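Property Care > Room Checks > Bedrooms
Posted in August by the Flistcombe Lettings desk
14 shares | 5 comments

BEDROOM CHECK: BED, BEDDING AND BED AREA
Unit: Jestmont, upper floor, rear bedroom
Form: Tuvo room sheet, section 4
Marks: OK / ACTION / N/A

4.1 Bed frame and slats
Side rails tight, no movement at the corner bolts. OK
Slats seated in holders, none split. OK
Comment: One center slat was replaced at the last check and is holding. Bolt caps missing at the foot end - order two.

4.2 Mattress
Label present and legible. OK
Seams, piping and handles checked for insect signs. OK
Comment: Rotate at the next linen change. Slight dip on the wall side, within tolerance.

4.3 Layered bedding
Nothing hanging to floor level on the walking side. OK
Weight and number of layers suitable for the season. ACTION
Comment: Reduce to one heavy layer until the heating is back on. Spare blankets go in the hall closet, folded, lower shelf. Fleece and plush items must stay clear of the panel heater (2000 W, wall-mounted). Do not use the 3000 W portable unit in this room under any circumstances; the outlet circuit also feeds the landing.

4.4 Pillows
Covers closed, no exposed filling. OK
Clear of lamp and outlets. OK
Comment: Mixed covers are acceptable. Wash the long pillow separately, low spin. Check the care label first, as the filling differs from the standard Tôn pillows used in the other rooms.

4.5 Loose items on the bed
Bed surface clear of small items and packaging. ACTION
Comment: Check along the top border of the blanket and between the pillows before stripping. Small packets and gloves go through the wash unnoticed if the blanket is lifted as a bundle. Bag any litter at the bedside.

4.6 Wall at bed
Surface sound, no flaking. OK
Surface clean. ACTION
Comment: Smudges near the pillow end. Wipe with a damp cloth and mild soap, no abrasive pads. Faint seams noted, cosmetic only. Meter reading normal at both heights.

4.7 Access and lighting
Clear path from bed to door. OK
Bedside lamp cord undamaged, plug firm. OK
Smoke alarm sounds on test. OK
Comment: Replace alarm battery at the next visit. Door closer is slow over the last few inches - adjust.

Recheck items 4.3, 4.5 and 4.6 together. Bolt caps can wait for the next parts order.
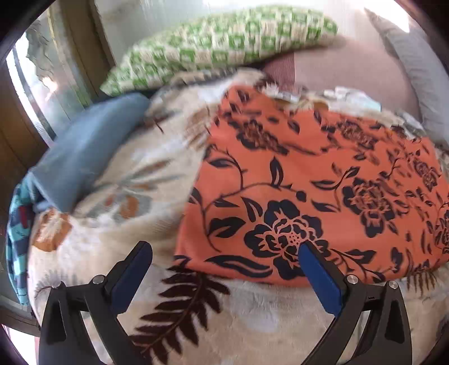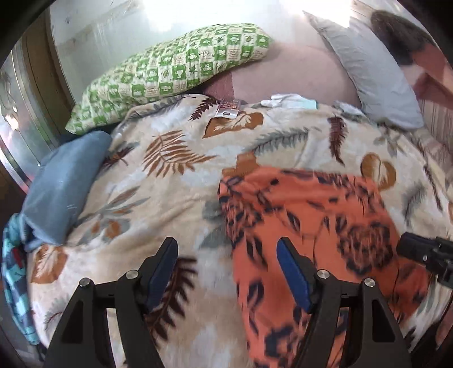 Rear bedroom, Jestmont: bedding with leaf prints, items 4.3 to 4.6. Loose items and wall in the second photo.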